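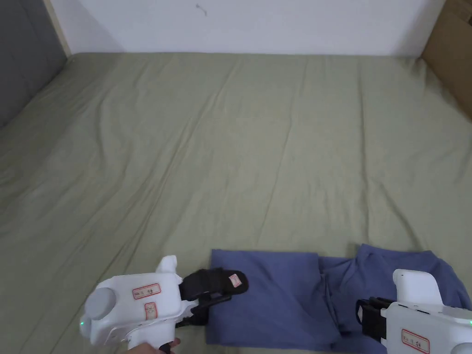

Progress report: working rules for hand-held gripper recording in homes
Prepared by Coveck for the Brellent program office
2022-10-22

Status

The work is on schedule for the second reporting period. The rules are drafted through section 5, and the folding task has been used as the trial task for all of them. We chose folding because it needs both hands, it has a clear end state, and people do it in very different ways when left alone. A rule that holds up there will usually hold up for wiping or sorting.

At the close of the period we had 610 recordings made under the draft rules, against a target of 300. Nearly 100 of them were set aside on review. Most were set aside under the start-position rule, which was worded badly in the first draft and has been rewritten.

What the rules now cover

Section 1, Consent and household. The person who lives in the home signs for the room, and the person who holds the grippers signs separately. One form for both was tried in March and caused confusion when they were not the same person. Papers with names or addresses are put away before recording starts.

Section 2, Equipment check. The operator checks the indicator light on each gripper, opens and closes the fingers fully, and looks over the finger pads for wear. A worn pad is replaced before the session and the change is written in the log. Labels on the grippers stay on and stay readable, so that a recording can be matched to a unit later.

Section 3, Work surface. The surface being worked on is cleared wide enough for the garment to be laid out flat. The rest of the room is left as it is. We had a request from the Lukáč site to require a plain background, and we did not take it up. Homes have boxes, books and shelves in them, and the Grukorura evaluation calls for recordings from rooms as people use them.

Section 4, Handling of fabric. Grip at an edge or a gathered fold, never at a drawstring, button or zipper. Pull until the fabric is straight and then stop. The seam should not be under load - the first draft said "firmly," which operators read in different ways. When both grippers hold the same piece, one stays still while the other moves. 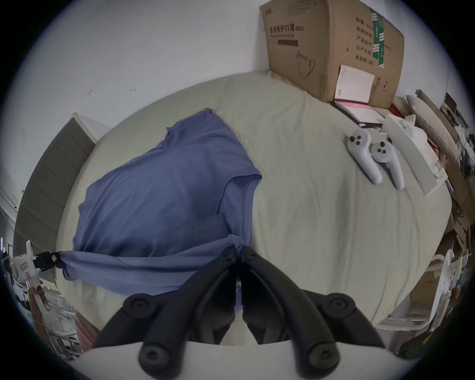

Section 5, Stopping and discarding

The operator may stop at any time without giving a reason. A dropped garment is not a reason to stop. The operator picks it up with the gripper and carries on, and the recording is marked as containing a recovery. If a bare hand touches the garment, the recording is ended and marked as discarded. Discarded files are kept apart from the accepted set until the reviewer has signed the session sheet, and are then deleted.

Problems in this period

Reviewers disagreed on what counts as a finished fold. Two reviewers looking at the same recordings would accept different ones, mainly with shirts where one sleeve was still showing. We have added a short written definition for each garment type: T-shirt, hooded top, pants and towel. Socks are left out for now.

Rest breaks were not being logged. The grippers are held out in front of the body for long stretches, and operators reported sore wrists at both sites. The session sheet now has a line for breaks and cannot be signed if it is blank.

Next period

Sections 6 and 7 (storage and naming of files, and training of new operators) will be drafted and sent to Brellent for comment. The rewritten start-position rule will be tried at the Lukáč site first. We are not asking for any change to the budget. We do ask for a decision on whether the rules should be issued as one document or as 2 - one for operators and one for reviewers - before section 7 is started.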